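木桌面拼缝越来越明显，商家推荐的“养护木蜡油”到底有没有用？

分类：家居 > 家具保养
浏览 586 次　回答 2　收藏 7

南窗晒豆子　提问

前年在 Mima 买了一张浅色实木拼板桌，客厅兼办公用。今年一月开暖气以后，我发现板与板之间的缝比以前清楚，用指甲能刮到一点台阶。桌子没晃，也没开胶掉渣，就是看着心里不舒服。

找客服，客服说是“木材呼吸，正常现象”，接着就给我发了一个链接，让我买他们家的 Brerska 养护木蜡油，说擦两遍缝就会“自己合上”。一小罐不便宜。我对这种说法很怀疑：桌面出厂时已经有一层漆膜了，油怎么进得去？进不去的话又怎么把缝合上？

网上搜了一圈，一半是卖油的写的，一半是抄卖油的。想问问真正用过几年实木桌的人：

一、这种缝要不要管，管到什么程度？
二、木蜡油擦在有漆的桌面上有没有意义？
三、加湿器放旁边算不算智商税？

补充：桌子离暖气片不到一米，房间朝南，下午太阳能晒到半张桌面。

旧木头新刨花　回答　被采纳

先说第二条，你的怀疑是对的。木蜡油是给裸木或者原来就是油饰的桌面用的。漆膜完整的桌子，油停在表面，擦完那几天看着亮，过后发黏、沾灰，杯子一放一个印。判断方法很简单：在桌子背面或者不显眼的角落滴两滴清水，等十分钟。水珠立着不动，说明表面封得好，别擦油。水渗进去、颜色变深，才谈得上养护。

“缝会自己合上”这句话，半真半假。空气干的时候木板收缩，缝就显；到了潮湿的季节木板胀回来，缝会变浅。这个过程跟擦不擦油关系很小。客服卖给你一罐油，你冬末擦，夏天缝浅了，功劳就归油了。我见过太多这样的好评。

再说缝要不要管，分情况。

浅色木头拼缝本来就容易看出来，纹理颜色稍有差别，一条直线就出来了，跟质量没有必然关系。 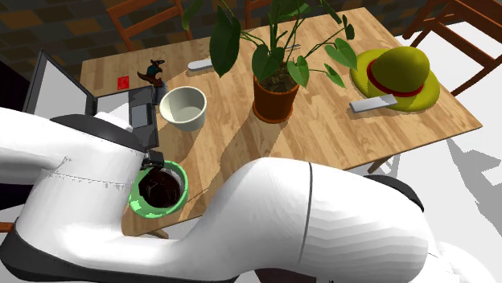 一、只是看得见线，手摸基本是平的：不用管。

二、摸得到台阶，但塞不进一张普通打印纸：记下位置，拿铅笔在背面做个记号，过一季再看。你现在大概就是这种。

三、能塞进纸，或者缝从桌边往里越走越长：联系售后，说“开胶”，别说“有缝”。客服对这两个词的反应完全不一样。

四、桌面整体翘起来，拿直尺横着放能看到透光：先翻到背面看桌腿和横撑的固定方式。要是螺丝把面板锁死了，没留活动的余地，那是做法的问题，养护解决不了。

还有，千万别自己往缝里挤木工胶或者补土。冬天填满了，夏天木板没地方胀，轻的把补土挤出来，重的板子拱起来。我第一张桌子就是这么废的。

加湿器我不敢说是智商税，但紧挨着桌子对着喷肯定不对，局部湿局部干，反而容易变形。买个便宜的湿度计先看几天数字再说。你这个情况，我觉得第一件事是把桌子从暖气片旁边挪开，再拉一层纱帘，一分钱不用花。

南窗晒豆子　追问

滴水试过了，水珠一直立着，擦干没有痕迹。纸塞不进去。所以油不买了。桌子挪开了一点，再远就挡门了。

旧木头新刨花　回复

那就先这样。背面的记号别忘了做，不然到时候全凭印象，你会觉得它每天都在变大。

爱喝冰美式的鹅　回答

不要买实木就没这么多事，我家换了 Chou 的岩板桌，1,000 多，随便擦。

实在想擦油可以试试 Drustska 那个牌子，我妈擦地板用的，味道还可以，有没有用不知道。缝的话我觉得铺张桌布就看不见了。

旧木头新刨花　评论

有漆的桌面再提醒一次，别擦油，哪个牌子都一样。桌布可以铺，别铺那种不透气的透明软垫，时间长了会跟漆面粘在一起，揭的时候一块一块地掉。

南窗晒豆子　评论

软垫我正好有一张，已经收起来了。客服今天又来问我油要不要，说这周有活动。

相关问题
新买的实木柜子味道大，放柚子皮有用吗
桌面上的热水杯白印怎么去掉
餐椅腿松了，打胶还是换螺丝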